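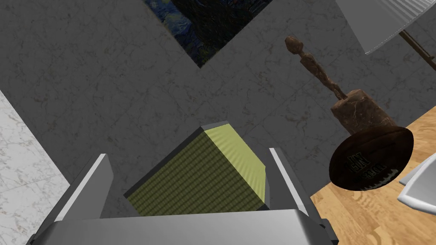 Fig. 2. Yellow-green block with a fine grid surface.

Fitting the feet and levelling the Ledov shelf unit

The Ledov is 1655 mm tall on its feet. Do not stand it up until the feet are fitted and the back rail is tight.

1. Lay the unit on its back on a blanket or the flattened carton.

2. Screw one foot into each corner of the base by hand. Stop when the collar touches the base. Do not use a power driver.

3. Check the back rail bolts with the key supplied. They often work slack in transit.

CAUTION: Lifting the unit takes two people. Keep fingers clear of the lower edge as it comes upright.

4. Stand the unit in its final place, at least 50 mm from any radiator.

5. Put a spirit level on the middle shelf, first side to side, then front to back. Turn the feet to raise or lower each corner – a quarter turn at a time is enough.

Note: On carpet, leave the unit overnight and check the level again. Carpet settles under the weight.

6. Fix the wall strap to a solid part of the wall, 1477 mm above the floor. The screws supplied are for timber only. For brick or plasterboard, buy the right plugs before you start.

7. Hook the strap to the back rail and pull it snug. The unit should not rock when pushed lightly from the front.

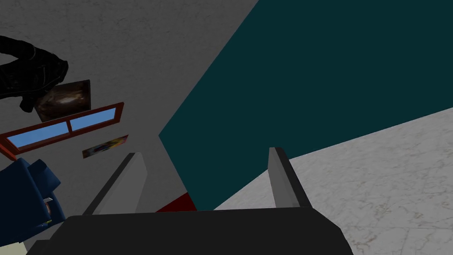
Adding the Chala door

The door can be hung on either side. Decide which before you open the hinge pack, as the hinge plates are handed. If a plate is missing, write to Sosina Beyene at Rostico Spares, Zalcombe, giving the number on the base label. The spares desk is closed on Saturday.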